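Solid oak desk top cupped over the winter, fix or wait?

Forum: Furniture and Casework > Wood Movement

kerf_and_rabbet
Posted 2021-02-22

The top is flat-sawn red oak, 478 mm front to back, edge-glued from five boards, bought as a blank from Enwood. I installed it in August on a Skastness steel frame. The frame has two cross rails that run front to back, and the top is bolted to them with M6 machine screws into threaded inserts. The slots in the rails are 8 mm long. Room humidity was 50 percent when I bolted it down. It has been at 18 percent for the last several weeks with the furnace running.

The top is now cupped, concave side up. With a straightedge across the width I can get a 1.5 mm feeler stack under the middle. The finish is Anurum hardwax oil, three coats on the top face and one thin coat underneath.

Questions:
1. Do I flatten it now or wait for the humidity to come back?
2. Are the slots long enough?
3. Should I put more oil on the bottom?

gluelinefailure
Reply 1

Wait. If you plane it flat at 18 percent it will be crowned in the summer by whatever amount it is cupped now. Bring the room up first and measure again.

Concave side up means the top face is drier than the bottom. That fits a desk, where the top face gets the moving air and the bottom sits over a steel frame with still air under it.

tserrano
Reply 2

Agree on waiting. Before anyone gets to numbers, please measure it properly. A single reading at one place tells you very little about whether you have cup, twist or a bow along one board. Take the width reading at both ends and in the middle, then check the diagonals with winding sticks. Write down the humidity with each reading or the reading has no use later.

If you do not own a straightedge you trust, there are cheap ways to get a first look. 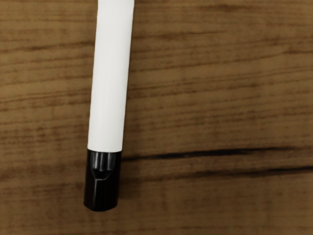

Cup in a glued-up top is driven by the moisture difference between the two faces, and by ring orientation once the whole thickness has dried. The first kind mostly goes away by itself. The second kind does not go away until the board regains its original moisture content. A first check for either needs no tools. Anything round and straight lying on the wood, like that white tube, touches along one line if the surface under it is flat. Put a flashlight behind it at table height and look for light under the middle. The tube has to lie square across the boards for this. One lying at a slant, as that one is, crosses the curve at an angle and gives you a smaller gap than the real one over the same length. It is a yes or no test and will not give you a number, and a molded plastic pen barrel can be bowed enough to fool you, so turn it half a turn and look again.

Tiburcio Serrano

kerf_and_rabbet
Reply 3

Measured again with a machinist's straightedge. Left end 1.4 mm, middle 1.5 mm, right end 1.3 mm. No wind that I can see on the diagonals. Humidity 18 percent at the desk.

gluelinefailure
Reply 4

Then it is plain cup and fairly even. Good.

On the slots. Flat-sawn red oak changes by a factor of 0.00369 of its width per point of moisture content, within the normal indoor range. From 50 percent humidity down to 18 percent the equilibrium moisture content drops by five points, give or take. 478 x 5 x 0.00369 comes to 8.8 mm across the full width if it ever gets all the way there. It probably has not, but that is the number to design for.

How far apart are the front and rear bolts?

kerf_and_rabbet
Reply 5

300 mm center to center. There is also a bolt in the middle of each rail.

gluelinefailure
Reply 6

Over 300 mm that is 5.5 mm of shrinkage. If the middle bolt is fixed, each outer bolt wants to move just under 2.8 mm toward the center. A 6 mm screw in an 8 mm slot has 1 mm each way, and that assumes you centered it. Your slots are too short by a lot. The screws hit the inner end of the slot and the top has been held in tension across the grain since then.

That may be adding to the cup. It can also end in a split at a glue line or in the end grain.

plinth_block
Reply 7

I do not agree that the slots have anything to do with the cup. The bolts are in the bottom face. If the bottom face is held from shrinking and the top face is free, then yes, you get concave up, but the rails are also bolted flat to the bottom and will resist bending. Those two effects work against each other. I would put the whole thing down to the finish. Three coats on one side and one on the other is asking for it.

tserrano
Reply 8

The finish argument has the wrong sign for this case. The heavier finish is on the top face, so the top face should lose moisture more slowly than the bottom. On finish alone the bottom would dry first and the desk would be crowned. He has the opposite. Hardwax oil is also a poor vapor barrier at any number of coats, so I would not expect a large effect in either direction.

Look at the room before the finish. Where is the heat register, and what is near the desk? 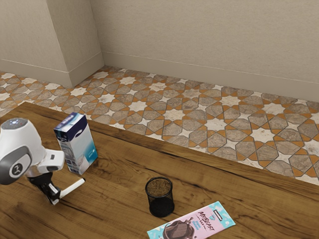
Airflow over one face matters more than people allow for. A ceiling register blowing down on a top will dry that face in days while the underside lags by weeks. Sunlight through a window does the same thing and does it every afternoon. I have seen a maple top in the Trujillo building go concave in one heating season, with equal coats on both faces, and go nearly flat again after the register was fitted with a deflector. No planing was done. Whatever covers part of the surface also matters. A desk mat or a box left in one place slows the exchange under it, and you can get a local high or low spot there that has nothing to do with the general cup. Clear the top for a week before taking the readings you intend to act on.

kerf_and_rabbet
Reply 9

The register is in the ceiling, nearly straight over the front edge of the desk. There is a rubber-backed mat on the left third. I had not thought about either one.

plinth_block
Reply 10

Fair enough on the sign. I had the faces reversed in my head. I still think unequal coats are bad practice and I would even them up while the top is off.

gluelinefailure
Reply 11

No harm in it. Do not expect it to fix anything.

For the slots, there are two options. Either file them out, or make oversized round holes and use a fender washer under the screw head. I prefer the second on thin steel rails, as a long filed slot leaves a narrow web along the edge. A 13 mm hole gives an M6 screw 3.5 mm each way. That covers 2.8 mm with some left for a hole that is not quite where you meant to put it. Leave the middle hole as is so the top stays centered.

dovetail_dan_88
Reply 12

Why not breadboard ends? That is the traditional answer to cup.

gluelinefailure
Reply 13

On a finished top already cut to length it means losing some length to the tongue, and you still have to slot the pegs. The steel rails already do the same job if the screws are allowed to slide.

dovetail_dan_88
Reply 14

The rails are set in from the ends. Breadboards work at the end, where the cup shows.

tserrano
Reply 15

His end readings are 1.4 and 1.3, slightly less than the middle. I see no case for breadboards on those numbers.

On tightening: snug the outer screws and stop. If the washer cannot be turned with a fingertip and some effort, it is too tight to slide. A little paste wax between the rail and the wood helps. Do not use thread locker on the inserts, use a nylon patch screw if you are worried about them backing out.

kerf_and_rabbet
Reply 16

Backed out all the screws tonight. The front ones on both rails were hard against the inner end of the slot and one came out with a bend in it. The cup dropped to 1.1 mm within an hour of releasing them, same straightedge, same humidity.

plinth_block
Reply 17

So the slots did contribute. I withdraw reply 7 except for the part about coats.

gluelinefailure
Reply 18

Some of it was elastic, then. The remaining 1.1 mm is moisture and should come down slowly. Drill the rails, put a deflector on the register, and run a humidifier if you can hold 35 percent without condensation on the windows. Measure every two weeks in the same three places.

kerf_and_rabbet
Reply 19

Will do. Rails are marked for 13 mm. Is a step bit all right in 3 mm wall, or should I use a hole saw?

gluelinefailure
Reply 20

Step bit, slow, with cutting oil. Check that the step height is more than the wall thickness or you will end up with a taper. Deburr the side that faces the wood.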